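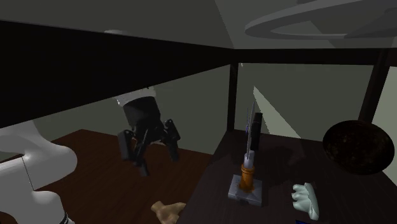 Figure 1. Simulated work cell: arm with two-finger gripper beside the table.

Unit 4: Planning and budgeting for a first robot cell
Handout to go with the February lecture. Bring it to the workshop session, along with your draft equipment list.

1. What the unit covers

You are asked to plan the purchase of one arm and everything it needs to do useful work on a tabletop. The client in the case is Fullbridge, a small firm that sorts and repacks household goods returned by customers. Marin Milošević, who runs its returns room, has asked for a plan he can take to the owner. He does not want a brochure. He wants a list, a total, and an order in which to spend the money.

2. Start with the task

Write down what the arm has to pick up before you look at any catalog. Returned household goods are awkward: a bowl has a rim but no flat sides, and a small fan has a thin stem and a head that should not be squeezed. A gripper that handles one may be useless for the other. Your task sheet should state, for each item, the width at the grasp point, the weight, and whether the surface marks easily.

Items you cannot measure go on a separate list. Do not guess at them. Ask the client for samples.

3. Simulate before you order

In this course the task is tried in simulation first. A simulated cell lets you move the table, swap the gripper and change the mounting position without paying for any of it. It will show you reach problems, and it will show you where the arm runs into a post or a shelf. It is less reliable on friction and on soft or flexible objects, so do not cut the gripper budget on the strength of a good simulated grasp.

Simulation has its own costs. Someone has to build the models and someone has to keep them current. For the Fullbridge case, allow 12 working days of staff time for the first version. Put it in the budget as a line of its own. Last year several groups left it out and their totals were no use. 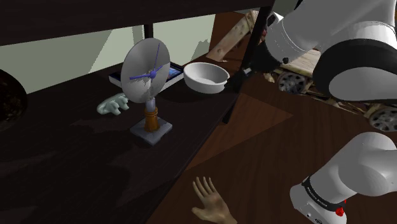 4. The equipment list

Divide the list into four parts.

Arm and controller. Check the reach, the payload with the gripper attached, and what the quoted price includes. Some quotes leave out the controller, the cables or the stop button.

Gripper. Price one main gripper and 2 spare sets of finger pads. Pads wear out and are cheap to stock. If the items vary a lot, price a second gripper as an option and mark it clearly as an option.

Furniture and mounting. This is the part most plans get wrong. A table that is fine for a person may shift when an arm mounted on it stops suddenly. Anything overhead takes away working height, including shelves, beams and lights. Measure to the lowest point.

Safety and installation. Risk assessment, any guarding, floor marking, electrical work. Get a written quote. Do not use a percentage of the arm price.

5. Comparing suppliers

The case pack has quotes from Prorner and Saarela. Prorner sells the arm and gripper together with one year of support. Saarela quotes each part separately and charges $400 for every support visit. The cheaper one depends on how many visits you expect, and you have to state your assumption. Blagoje Kos will take questions on the quotes during the workshop — he has both full documents, including the delivery terms.

Look at lead times as well as prices. An arm that arrives two months before its mounting plate takes up floor space and uses up its warranty.

6. Order of spending

Phase 1: task sheet, simulation, samples from the client.
Phase 2: mounting, electrical work, risk assessment.
Phase 3: arm, controller, main gripper.
Phase 4: training, spares, optional second gripper.

Show the running total at the end of each phase, and say what the client could still cancel at that point and what it would cost him.

7. What to hand in

One page of text, one budget table, one layout drawing with dimensions. Work in pairs. Selma Hoxha marks the budget tables and Shona Guthrie marks the drawings, so submit them as separate files.

Reading before the workshop: the Usarport case notes, sections 2 and 4 only.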